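Dererstead Telly & Gossip Forum
Board: Reality, soaps and other crimes
Thread: So who leaked the Prantl voice note?

marmaladeriot
5 December 2023
Right, has everyone heard it? Up to 20 seconds of the singer from Brinico calling their own reunion tour "a pension with drums", and by teatime the ex from Nernen is on every gossip page saying they're "praying for everyone involved". I have met people who pray for everyone involved. They usually have the recording.

tepidsoup
The ex didn't leak it. Why would you leak something that makes your rival sound funny? That's the best line anyone in Brinico has written since the second album.

marmaladeriot
Because the second half isn't funny. The second half is about the ex's solo single selling 11 copies.

tepidsoup
Which is a reason to bury it in the garden, surely.

gladys_on_the_bus
I saw Brinico in July at the Dererstead Corn Hall and they weren't speaking then. The bass player did a whole encore facing the curtains. Lovely curtains, to be fair. My money is on Prantl, the management lot, who have a tour to sell and a hall that holds 2000 to fill.

marmaladeriot
Management don't leak things that call the tour a pension.

gladys_on_the_bus
They do if the tickets were sitting there like cold chips. Had you thought about Brinico once this year before last night? I hadn't, and I own the tea towel.

notthatkeith
Disagree with all of you. It's the drummer. It's always the drummer. They get the smallest cut and the longest drive home.

tepidsoup
"It's always the drummer" is what you said about the Nernen wedding cake and it was the caterer.

notthatkeith
The caterer used to drum.

fusewire_62
I've read the lot, and I'm with Gladys. Bench this evening:

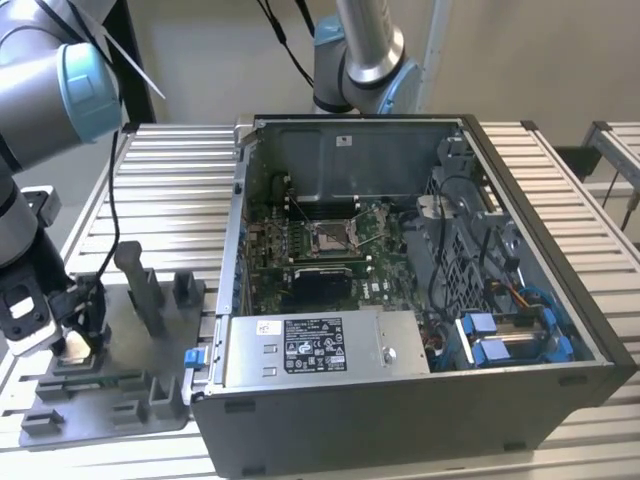
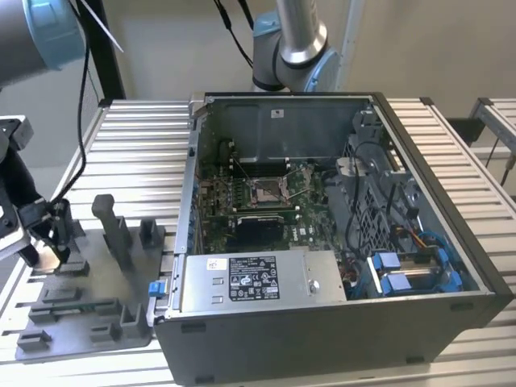
Prantl put out a statement saying the voice note was "private and taken out of context", then announced 20 extra tickets for the Corn Hall on the same page. Twenty! Who finds twenty tickets, were they down the sofa? As for the context, I'd like to hear it, but I suspect that statement has about as much in the middle of it as the CPU socket on that green Dell board. I don't believe the ex had anything to do with it. The ex can't keep quiet long enough to plan something.

marmaladeriot
The ex has just posted a candle emoji and the word "karma". I rest my case.

tepidsoup
That's not evidence, that's a normal evening for the ex.

gladys_on_the_bus
Has anyone bought one of the extra tickets? Asking for the owner of a tea towel.

notthatkeith
Got two. Behind a pillar, but on the drummer's side, so I can keep an eye.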